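Laboratory Diary, Erncombe Automation Workshop
Bin Handling Cell
Entry for Tuesday

The cell was opened at 8:15 a.m. The Narine control program was started and the arm was moved to its home position without fault. The brake test passed. The emergency stop was pressed and released at the teach pendant and again at the wall station, and both stops were recorded in the cell log.

The plan for the day was a set of 100 pick cycles from the gray bin, run at reduced speed, with a change of approach angle at the halfway mark. The same set had been planned for the previous session and was put off when the compressed air supply to the building was shut down for repair.

Cycles were started at 8:50 a.m. The first 20 were completed with no entry in the fault column. The wrist was observed to come closer to the left wall of the bin than the drawings show, but it remained inside the limit agreed with Fashola, the supplier of the gripper. The observation was noted and the run was allowed to continue.

At 9:40 a.m. the arm halted during descent into the bin. The pendant displayed a collision detection message for the sixth axis. No sound of contact had been heard by the operator on duty. The message was cleared in accordance with the procedure, the arm was raised by hand control at the lowest jog speed, and the gripper was examined. No mark was found on the gripper tip. The cycle was repeated from the start and ran to the end.

The same message appeared at 10:05 a.m., again during descent. On this occasion the arm did not stop at once. It continued downward for a short distance after the message was displayed, and the operator pressed the emergency stop. The log gives the delay between the message and the stop as 130 milliseconds. The bin shifted slightly on the table under the load, and one clamp was found to have turned on the rim. No person was inside the marked zone and no injury occurred.

Under the standing instructions, 2 events of the same type in one session require the run to be ended. The run was ended at 10:10 a.m. Power to the drives was removed, the key was taken out of the mode switch, and a notice was placed on the cell gate. The safety office was informed by telephone and a written report was promised before the close of the day.

Inspection began at 10:45 a.m. The clamps were checked first. The one that had turned was removed, its jaw was wiped, and it was fitted again and tightened. The others were found firm. The bin was measured against the tape on the table and moved back to its recorded position.

Attention then turned to the cables. The drives were enabled again at 11:30 a.m. in manual mode, with a second operator at the emergency stop, and the arm was lowered into the bin in small steps. At the steepest approach angle the cable bundle was pulled tight against the wrist before the gripper reached picking height. When the wrist was turned a little further, the pull was enough to raise the torque reading on the sixth axis toward the detection limit. The gripper had not touched anything at that point. The same test was repeated with the wrist turned the other way, and the reading stayed low throughout.

It is therefore considered likely that the 9:40 a.m. message was caused by cable tension and that the bin played no part in it. The second event is less easily explained. The bin did move, so there was contact of some kind, and the late stop remains a separate matter. The stop delay is longer than the value entered in the risk assessment. Until the reason is known, the value in the assessment should be treated as unconfirmed.

Two possible reasons for the delay were recorded. The first is the filter setting in the Narine program, which was changed in January to reduce false stops and may have been left too high. The second is the load data for the gripper, which was entered before the present bracket was fitted. A copy of both settings was saved before anything was altered. Nothing has been changed in the program at the time of writing. 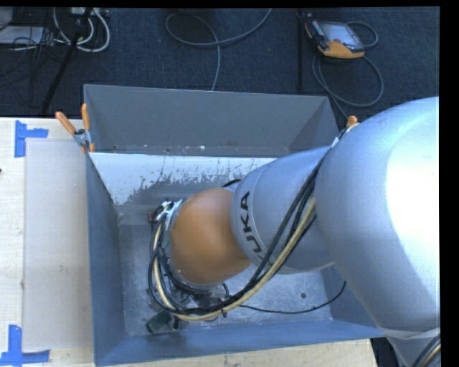
KUKA arm lowered into the clamped bin, with the cable bundle running back along the forearm.

The cables themselves were examined after lunch. The outer cover of the thick cream-yellow cable was found to be scuffed over a short length near the wrist, but was not cut through. The black cables showed no damage. A replacement cable was requested from Besent, together with a longer set of holders so that more slack can be left at the wrist. Besent could not give a delivery day by telephone.

The following restrictions apply from this afternoon:

The cell is not to be run in automatic mode.
Manual movement is permitted at the lowest jog speed only, with two persons present.
The steepest approach angle is withdrawn from the pick program.
Clamps are to be checked by hand before each movement into the bin.

The written report was sent to the safety office at 4:20 p.m. with the log file and the saved settings attached. A reply was received at 4:55 p.m. asking that the stop delay be measured again on an empty cell before any program setting is altered. This has been placed first on the work list for the next session. Fashola has been asked to supply the mass of the gripper with the present bracket.

The drives were switched off and the gate was locked at 5:15 p.m. The key is held in the safety office.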